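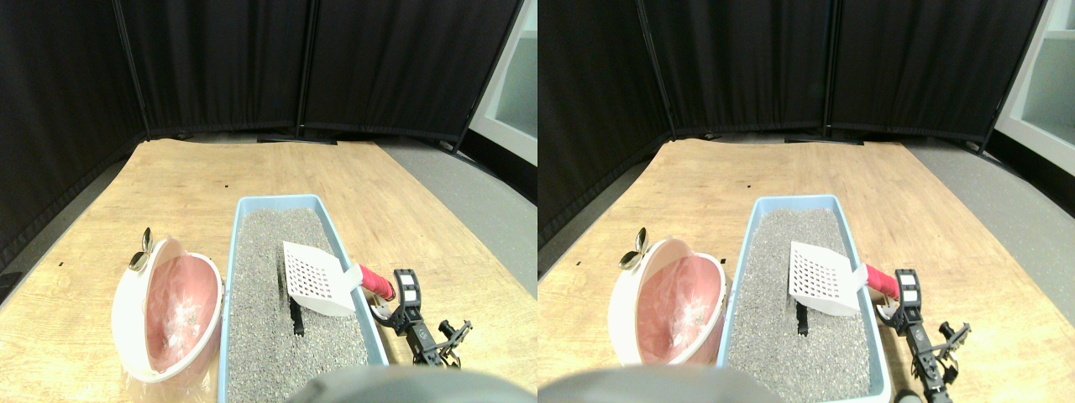

Docs > Cells > Cadwaladr > Setup and care

We use cookies to remember your reading preferences. Accept or manage your choices.

Cadwaladr litter cell: setup and care notes

Cadwaladr is the scooping cell at Calstead, and these notes go with the Jokeveo recordings we make on it. They are written for whoever has the morning start, but if you have only downloaded the data and want to know what sort of table it came from, you're very welcome too. The task is a plain one: lift a dark lump out of the grey litter and carry it over to the pink-lined bin on the left. Please set the tray with its long side running away from the robot and the bin tight beside it, and leave the red grip of the scoop sticking out over the right-hand rim, where the gripper can get at it without a long reach. Siwan Gronow worked that layout out over most of August and we have all been grateful to her ever since.

What is in the set

There are 916 episodes in the current release. Each one has two camera views side by side, the joint positions and a short text note from the person running the cell. The notes are uneven, I'm afraid. Mine tend to ramble and Siwan's are often a single word, so please don't build anything clever on top of them.

Before you start

Let the arm warm up for 30 minutes before you record anything. Run it through its slow sweep during that time, with the table cleared, and listen to it – the wrist makes a dry ticking sound when a horn screw is working its way out, and you will hear that well before you see it in the joint logs. When the sweep is done:

- Send the arm home and check that the zero marks line up.
- Open and close the gripper fully, twice.
- Wipe the fingers with a barely damp cloth and dry them.
- Look at both camera views on the monitor and compare them with the reference still in the Flisness folder.
- Put the tray, bin and scoop back and level the litter with the side of your hand.

If the two views have drifted apart from the reference, redo the camera calibration before you touch anything on the arm. I once spent a whole afternoon re-zeroing joints that had nothing wrong with them, and I'd love to save you the same!

Looking after the arm

Litter dust is the great nuisance of this cell. It gets into everything, and the small joints suffer first. Brush the arm down at the end of each session with the soft brush (the stiff one scratches the servo labels, and then we can't read the part numbers when we want to order a spare). Every 14 sessions, take the finger brackets off, clean behind them and put them back with fresh threadlocker on the screws.
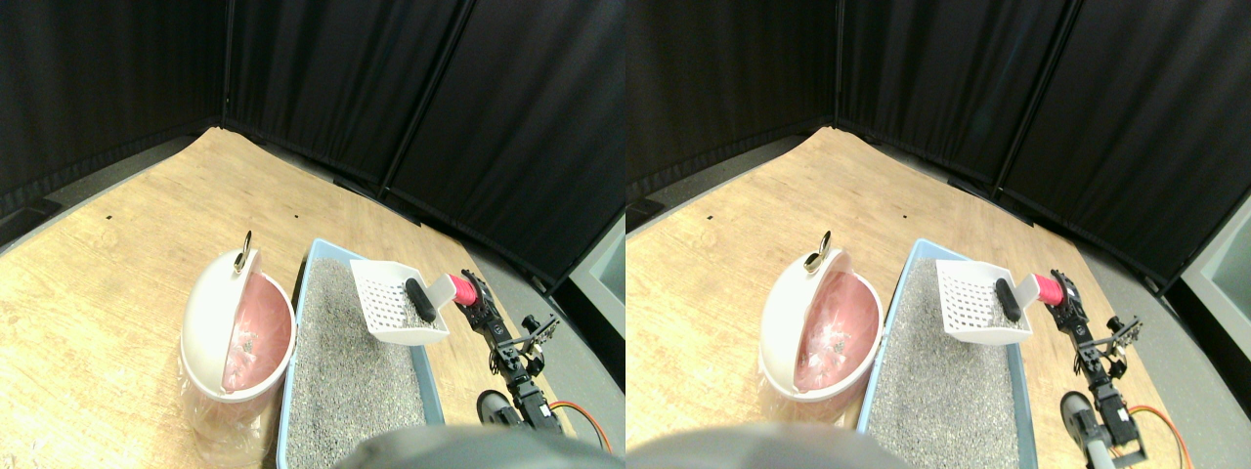 Cable routing deserves more patience than it usually gets. The cable must have enough slack for a full turn of the wrist, but if you are too generous it will catch on the edge of the table and tug the arm off its path in the middle of a lift. Check it with the scoop in the gripper, held over the back right corner of the tray, as that is where the wrist has the most work to do. The orange cable should hang in an easy loop out to the right of the arm, well away from the litter. If it lies straight and taut, undo the lower tie, feed a little more through and try the lift again by hand with the power off.

Known troubles

The scoop sometimes turns in the fingers when it is loaded. Clean the grip first, then check the finger screws, and only then raise the closing force, one step at a time. Going straight for the force setting has cost us 2 servos already.

If the arm stops short on its way to the bin, look at the shoulder temperature in the log. A rest with the power off usually sorts it out. If it happens again in the same session, please stop for the day and leave a note.

Spare servos and brackets are in the drawer marked Cadwaladr. Write down what you take, even if it is only a screw.

Questions about the arm go to Siwan Gronow, and questions about the recordings or this page come to me, Maribeth Belmonte. I'm usually at my desk by half past nine and always glad to hear from people using the set.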